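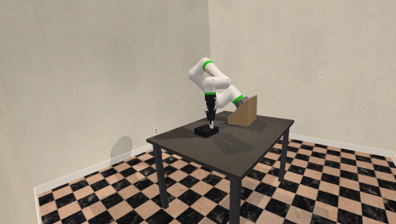 Grasp planner returns NO_SOLUTION after the approach pose is reached in simulation. Planner is Skesska, scene built with the Cirnard tooling, project Kirnville. The arm gets to the pregrasp without trouble and ends up with the gripper pointing straight down at the black box, with the white piece at the tip overlapping the rear rim in the camera view. The next call, close-and-lift, fails before any joint command goes out. Same result with the planner seed fixed at 13.

Status: resolved
Opened: Saturday, March 9, 2019
Component: planning / collision checking

Steps to reproduce
Load the Kirnville scene with the tilted base mount.
Run the pregrasp stage and let it settle.
Call close-and-lift with default settings.

Log
[plan] stage pregrasp: OK
[plan] stage close_and_lift: start state in collision
[plan] sampling aborted, 0 of 2,000 iterations used
[plan] NO_SOLUTION

Update 1
Raised the iteration limit from 1,000 to 2,000. No change, as expected from the log — the planner rejects the start state and never samples. The value can go back to the default.

Update 2
Dumped the contact pairs. The only pair reported is fingertip to box. The collision matrix still treats the box as a world obstacle at this stage. It should be switched to a grasp target when pregrasp finishes. Base link against mount is clean, so the tilt of the flange is not involved.

Update 3
Found it in the Raju bridge. The message that changes the object's role is sent under the object's display name, and the planner keys objects by ID. The lookup misses and the bridge drops the message without a warning. Scenes where name and ID match never show the fault.

Fix
Bridge now sends the ID. A failed lookup is logged as an error and stops the stage. Merged in build 107.

Check
Reran the same scene on build 107 with the default limit. Close-and-lift returns a plan and the start state is accepted. The gripper-to-table pair is still checked during the lift.

Open item
Display names are also used in the place stage. Moved to a separate ticket, target June.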